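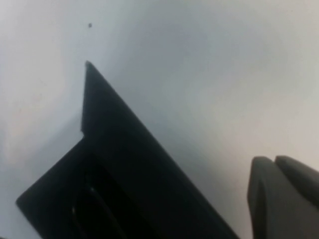 I have been meaning to write up the gripper for weeks now, and every time I sit down to do it I end up back in the garage changing something instead, so please forgive the long gap since the last post! When I left off, the arm (the Gezer, for those who are new) could reach for things very nicely and then couldn't hold on to any of them. The trouble was in the fingers. The first pair I printed had fat square ends, and picking up anything flat with those was like trying to get a dime off the kitchen counter in oven mitts. So the black finger now comes to a narrow point, with one long straight edge running down from the tip, and the step on the outside is where it widens out into the bulky part. The gray one I've left blunt and rounded for the time being. They make an odd couple, I know, but I've grown fond of them.

I went through four versions of that point. The first was so thin it snapped while I was pulling off the support material, which was my own fault for being impatient after dinner. The second was sturdy and looked wonderful and I had made the mounting holes too small. The third I would rather not discuss. The fourth is the one on the arm now, and it has been through two solid evenings of work without a crack, touch wood.

The hollow in the lower part of the black finger started out as a way to save filament, and then I got attached to it. I'd like to run a little wire up through there someday and put a touch sensor near the tip. My brother-in-law thinks I should finish one thing before I start the next, and he has a point, but he also has a half-built canoe.

The camera rides down at the wrist, looking out past the fingers, and I am so glad I moved it there. I had it up on a shelf bracket all through the winter and the arm kept getting in its own way. The work surface is pale and plain, and I do recommend that to anybody trying this at home. My old bench top was covered in pencil marks and glue drips, and the software (I'm using Holier for the vision side, with a Sovton board running the motors) wanted to pick up every one of them. Even on the pale surface a stray speck can still get its attention — I wipe down before each session now, like somebody opening a diner.

Lighting is the part I haven't solved. Soft shadows are fine, but in late afternoon the sun comes in low through the side window and everything goes a bit strange. I taped some tracing paper over the glass and that helped more than I had any right to expect.

Next up is grip strength. I have roughly 3000 practice closes logged so far, mostly on bottle caps and bits of felt, and the motor is still a bit eager at the end of its travel. I've been told the Kenholm springs are good for this, so there's a packet of those on the way, and I'll let you know how they do once I've cleared enough room on the bench to fit them.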